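3.2 Building the hand tool and using it on soft goods

We built the Kotdale gripper in the shared workshop at Tristlow, on the same bench where people mend bicycles and radios, and we were delighted by how far a simple design would go. Two mirrored arms are joined by bolted linkages, so that the fingers close together when the user squeezes. Győző Boros redrew the arms 14 times before he was happy with the cut-outs, which let us print each pair in a single evening. The fourth set of linkages, cut in September, is the one used throughout this paper.

Cloth was the part we most looked forward to. A folded edge gives very little to hold on to, and our early fingers, which were bare plastic, dropped it again and again. Adding soft pads to the inner faces changed the tool completely! We then moved from the bench to ordinary bedrooms and recorded 70 grasps on bedding and clothes, with no tidying beforehand (Figure 3).
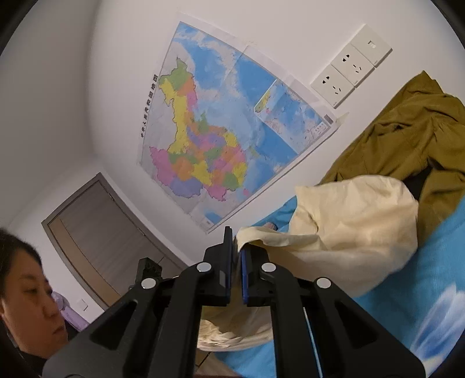 Figure 3. The hand-held gripper with a crumpled cream cloth between its blue pads, over a bed with a cloud-print sheet.

Wide, loose folds were a pleasure to work with, as almost any approach gave the fingers something to close on. Flat hems remained hard, and we still lost more than 4 of them to a finger sliding over the top. A thinner tip is already on the bench at Tristlow, and Section 4 gives the drawings for anyone who would like to build one at home.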